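Making the Bed: A Small Study in Bedroom Order
Design and Domestic Life module, final report
Submitted May 30, 2020

1. Why a bed

Our first proposal was a study of kitchen storage, which our tutor returned with the word "ambitious" in the margin. We took the hint and moved to bedrooms. A bed is the largest thing most people own that they are expected to tidy every day, and very few of us had ever thought about how we did it.

The question we settled on was modest: what makes a bed look made? We asked students in the Castellanos halls to fill in a short form, and 101 of them did so. We then spent our afternoons in the Graleck room with a bed, some bedding and a fair amount of disagreement.

2. The bed and what was on it

The bed in the Graleck room has a tall grey headboard with vertical stitching and a light wooden frame. It is a handsome thing and it makes whatever is lying on it look worse. Cream bedding turned out to be unforgiving as well, as every fold throws a shadow. 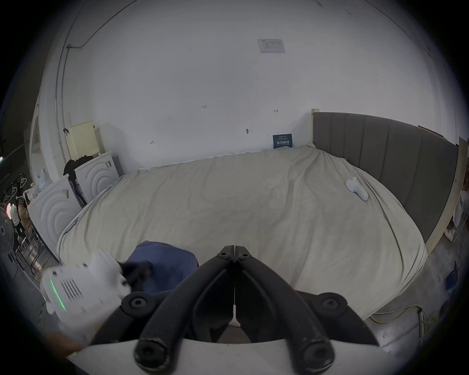 Figure 1. Wrinkled cream sheet, with navy cloth and a small black item on the near side.

We had planned to begin with the sheet and ignore everything else. This lasted until somebody tried to pull the sheet straight with a crumpled cloth still lying on it, and the cloth came along for the ride. The revised order was: clear the top, deal with the small things, then smooth from the head end down. The form had already suggested as much — most respondents said they cleared the bed first — but we preferred to discover it slowly.

3. Folding

Folding took up more of our time than we care to admit. A small cloth can be folded in half and then in half again, and we still produced four schools of thought. The neatest results came from working at the near edge of the bed, where the mattress gives a straight line to fold against. Folding in the middle meant leaning, and leaning put new wrinkles in the bedding.
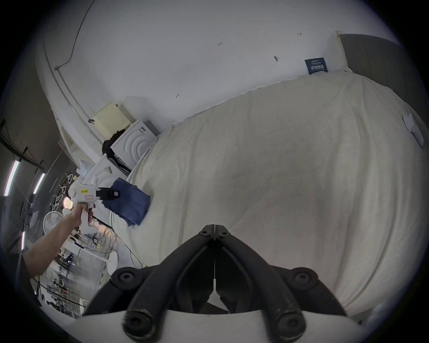
Figure 2. Folded navy cloth at the near edge; the cream bedding is still rumpled.

We scored each attempt out of 25 for flatness, corners and general respectability. General respectability was added late and should probably be removed. Two of us could never agree on it, and the scores in the appendix show this quite clearly.

4. Limits

We used one bed. The headboard end was awkward to reach, so our notes on pillows are thin. We also never tried a patterned cover, which several people on the form swore by for hiding creases.

If the work continues in November, we would like to repeat the folding with thicker cloths and a second, narrower bed. The Castellanos halls have plenty of those, mostly unmade.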